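Parkumer laundry kit: is the hanger module worth paying for?

Posted by Salinas_flat

We run a small clothes repair and hire shop in Curnwood, and since August we have a Parkumer arm with the wrist camera on trial. I paid 848 for the fabric module and now they offer me also the hanger module. With plain cloth I am quite satisfied. It finds the fold and closes the fingers on it, also on a white table where the light is very strong.
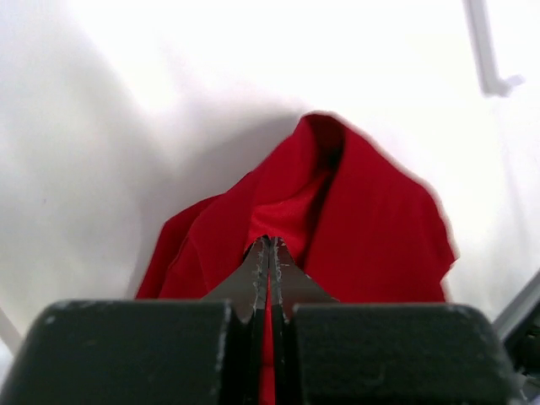
My doubt is about the hangers. We have plastic ones and wire ones in many colours, and they are kept close together. Does the module manage with mixed types, or must I buy all hangers the same? The full kit would be 3170 and for us this is serious money.

Emiliano Fuentealba

I have both modules. Plastic is fine. Thin wire is more difficult, it picks the wrong one perhaps once in 10 tries. Set the approach speed to 5 in the menu and clean the lens every Tuesday or so – it helped me a lot. Ask them for a trial before you pay.
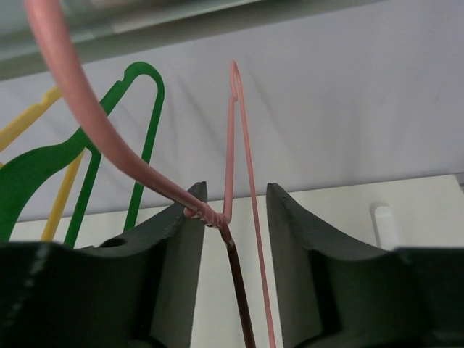
Fingers open at a pink wire hanger, with green and yellow plastic ones behind.

Driltarura

just buy same hangers, cheaper

curnwood_mender

I would check first if the price includes spare fingertips. Mine did not, and the delivery was slow. The support people answer politely, but only in the morning.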